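Ticket 600: Evening train to Juvidby missing from timetable page
Opened by: Lumturie Kos
Assigned to: Radu Manole
Opened: 7/13/26
Product: Osport journey planner
Status: Waiting for data supplier

Problem
The evening train 118 from Uno to Juvidby does not show in the planner. When I search by train number, I get the message "No service found". When I search by station, I see only the morning train. The printed timetable in Uno station still has both. I have tried with two browsers and the result is the same.

Reply from Radu Manole
Thank you for the clear report. I can repeat the error on my side. Please tell me if the return train is also missing, and if you see it in the old version of the page.

Reply from Lumturie Kos
The return train is there. In the old page train 118 is also there, but it stops at Guérin and does not continue to Juvidby. I think this is the summer timetable from last year, when the track after Guérin was closed.

What was checked
1. Cleared the search cache. No change.
2. Loaded the supplier file again. The train is in the file, with 5 stops.
3. Compared the stop codes. Guérin has two codes, an old one and a new one. Train 118 uses the old one, and the planner rejects the full train when one stop is not valid.
4. Changed the code by hand on the test server. The train appears with all its stops and correct times.
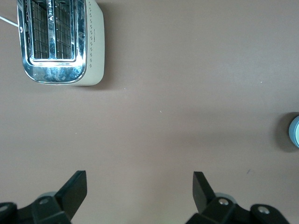

Next steps
I have asked the supplier to correct the code in their file. I do not want to repair it by hand on the live server, as the next import will write over it. Until then there is a notice on the Juvidby station page with the departure time.

The August timetable will come in a new file. I will check the Guérin code there before we import it, and I leave this ticket open until that is done.

Radu Manole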